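November
Posted by the Jullside bus bore

Quick one before I have to go out. It won't be quick. It's about the 694 again, sorry, skip it if you drive.

So the new timetable came in and I've been using it for long enough now to have opinions. For anyone who doesn't live out this way, the 694 goes from Jullside to Drondham by way of pretty much every lane in between, and for as long as I've been here it has been how I get to work, the dentist, the big shop, the library, my sister's when she lived over there. Green seats. Heating that is either off or tropical. I have read most of the books I've ever read on that bus. I learned to knit on it (badly, the scarf is still going).

The old timetable I had in my head. Didn't even think about it. Kettle off, shoes on, out the door, and if the lady with the terrier was already at the stop I was fine and if she was coming back the other way I had missed it. That was the whole system. Worked for years. 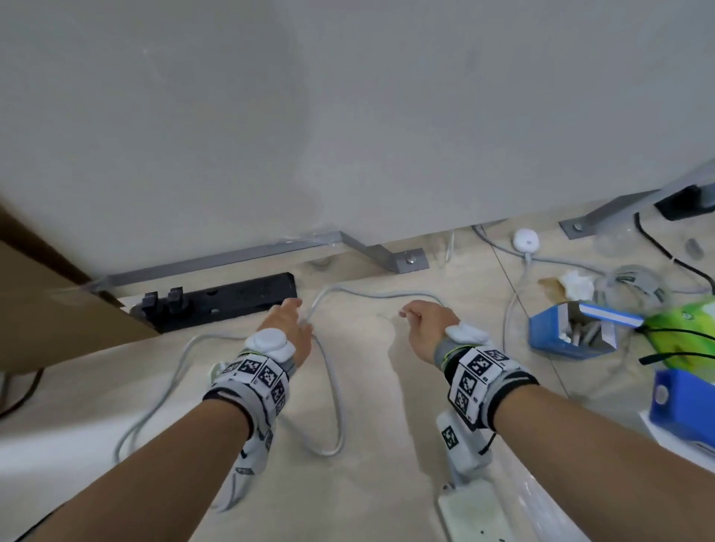
The new timetable is on Zistow's website as a PDF and I'd printed it out thinking paper would help. It does not help. There are little letters over the columns, and the letters have notes, and one of the notes sends you to a diffrent page for school holidays. Reading it is exactly like the grey cable lying in loose loops on the tiles under the white desk, where you get down there and pinch a bit and lift it, and up comes a loop, and you're no nearer knowing which end goes where. And then there's a thinner wire as well. That's the school holidays page. I went at it with a highlighter over breakfast and ended up with a sheet that was almost all yellow, which defeats the purpose of a highlighter.

Anyway what it comes down to. Mornings are a bit better. Credit where due. The early one is still early and now it doesn't do the loop round the industrial estate, so you get into Drondham with time for a tea before work. I like that. I've found a bench by the market hall that gets the first bit of sun, when there is any, and I sit there with a paper cup like somebody on holiday.

Middle of the day, hopeless. There's a gap you could lose a dog in. If you've got an appointment at eleven you're either there when the doors open or you're running up the hill at five to. My neighbour says just get a taxi but a taxi to Drondham costs what I spend on food, and anyway there's only the one firm and they don't pick up the phone at school run time.

Evenings are what really gets me. The last one home used to be late enough to see a film. Not a long film. But a film! Now it leaves while it's still light in June and I've had to stop going to the Thursdayish choir thing (it moves about) because I'd have to walk out before the second half, squeezing past all the altos with my coat on. Did it the once. Never again.

And the ticket. The monthly has gone up to £100. A nice round number, somebody must have liked the look of it. I sat and worked out whether it was still worth it against paying each time and the answer is yes but only if I don't get ill and don't take any leave, so I suppose I'm now going in with a cold. You're welcome, everyone upstairs.

I did write to them. Zistow I mean. Had a reply very fast, faster than the bus, which thanked me for my interest in the changes. I wasn't interested in the changes, I was cross about them. There was a link to a survey. The survey asked how likely I was to recommend the 694 to a friend or colleague. Who recommends a bus? You either need to go to Drondham or you don't.

Still filled it in though. Put a lot in the box at the end. The box ran out.

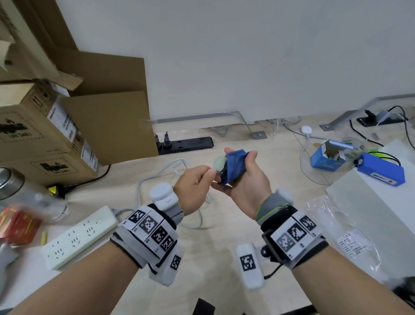

What I'd tried to fit in the box was this, more or less. A bus like ours isn't only for getting somewhere. The people on it in the mornings know each other, sort of. Not names. But when the man with the crossword wasn't on for a bit we all noticed, and when he came back with his arm in a sling somebody held the paper flat for him. You don't get that in a car. You don't get it on a bus either if everybody's been shoved onto different ones by a timetable with letters over the columns. I haven't seen the terrier lady since the change. I expect she's fine, I expect she just gets the later one now, but I don't know and there isn't anybody to ask.

Ran out of charcters at "sling".

I keep thinking about when I stayed down in Paul, years ago now, a fortnight in a cottage with no car and everybody at home telling me I'd be stuck. I wasn't. You just stood at the stop and looked hopeful. The driver asked where I was staying and set me down nearer to it than he needed to, in the rain, with all my bags. I'm sure it's changed there as well. But I came home from that thinking buses were the proper way to see anywhere and I've more or less stuck to it. You see over the hedges. That's the main thing. People in cars have no idea what's behind hedges. On the 694 alone there's a pond, a boat that is nowhere near any water, somebody's very serious model railway, and a field of alpacas who always look up.

Upstairs, front left, if you can get it. Watch out for the branch after the church, it hits the window and every single time I duck.

Right, practical things, a few of you asked last time:

The stop outside the chemist's has moved over the road. The old pole's still there so people keep waiting at it. Don't. The driver won't stop, he'll just do a sad face and point.

You can still pay cash but they'd rather you didn't, and you won't get thanked for a twenty.

The app works if you've got signal, which in the dip before Drondham you haven't. Have the ticket up on your screen before you get on. I had to show a driver a picture of a spinning circle last week and he was nice about it, but there was a queue.

The evening one that says it goes from the station goes from NEAR the station. Round the side by the bins. Give yourself a few minutes the first time, I didn't and had to get a lift home with someone from accounts, who had the radio on the whole way at a volume.

There's supposed to be a meeting at the village hall about getting the late bus back, even just at the end of the week. I'll go. I always say I'll go to these things and then it's raining, but I will. If you're coming and you're on our side of the hill, knock on and we can walk down together, bring a torch, the lane's pitch black by tea time now and the puddle by the gate is back. It's the deep one.

Oh and if anybody picked up a green glove, left hand, knitted, bit lumpy round the thumb, off the upstairs back seat -- it's mine and I'd like it back. I've still got the other one. I asked at the Drondham office and they had a whole box of gloves, a walking stick, a child's recorder and a tin of paint, but not my glove. Who gets off a bus without their paint?

Got to go, it's the twenty-past or nothing.

Contact | Copyright the Jullside bus bore, please ask before copying | Back to top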